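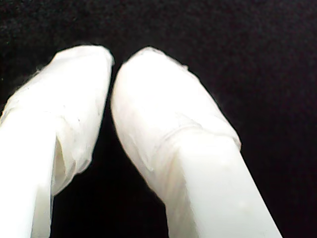

Figure 1. Two white gripper fingers with wrapped ends, against a black surface.

Print | E-mail
2026-10-16
By Henrik Janssen

4. How reviewers handle the ending of a horror film

4.1 Material

In this section I look at the reviews which were written as a conversation between two people. The full collection, taken from the review site Stimero, contains 676 reviews of horror films. Each of them is signed, and each is shorter than 1000 words. A review was counted as a conversation when both writers speak under their own name and when they answer each other at least once. Reviews where the second writer only adds a short note after the text were left out of this group, but they stay in the full collection and are used again in Section 5.

The films themselves are of very different kinds. Some had a wide release in cinemas, and others, like the low-budget film Enon, were only shown at festivals before they came to home video. I did not try to make the two groups equal. It would be possible to do this with a smaller collection, but then many of the older reviews would be lost, and the older ones are where the conversation form is most free.

For every review I marked the place where the ending of the film is first mentioned. A mention can be open ("she dies") or covered ("what happens in the cellar"). It was sometimes difficult to decide between the two. A reader who has seen the film will take a covered mention as open, and I have tried to read always as a person who has not seen it.

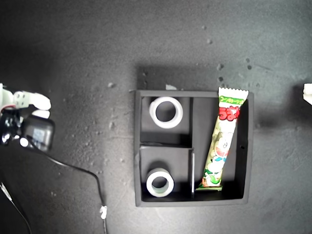
4.2 The warning and the one who breaks it

Most of the conversations give a spoiler warning. What interests me more is who gives it. In the reviews of the film Kiss, the first speaker gives the warning and the second speaker is the one who tells the ending, often in the middle of a joke. The first speaker then complains. This complaint is a fixed part of the form, and readers in the comments seem to wait for it. I call this pattern the divided warning.

The divided warning has a practical use. A writer alone must choose if he or she will be polite to the reader or will speak freely about the film. Two writers can do both things in the same paragraph. The polite voice keeps the trust of the reader, and the other voice can discuss why the last scene is weak, or too long, or why it does not fit with the first half.

A different use is found in the reviews of the Stidetti series, which has six films. Here the warning becomes weaker with each film. For the first film it is a full paragraph. For the last it is one word in brackets. The reviewers clearly expect that a person who reads about a sixth film has seen the others, or does not care anymore. I find this expectation reasonable, although several comments show that some readers came to the series from the end and were quite angry.
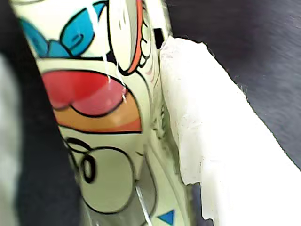
Figure 2. Close view of a cream-colored object printed with a cartoon face.

4.3 Limits of the reading

All marks were made by one person. I read the conversations a second time in March, after a pause, and I changed some of my decisions on covered mentions. No open mention was changed. The names of the writers may also hide a single author who plays both parts, and I have no way to check this from the text alone. For the question of the warning it makes little difference, as the reader meets two voices in any case.

We use cookies to remember your reading settings. Accept | Manage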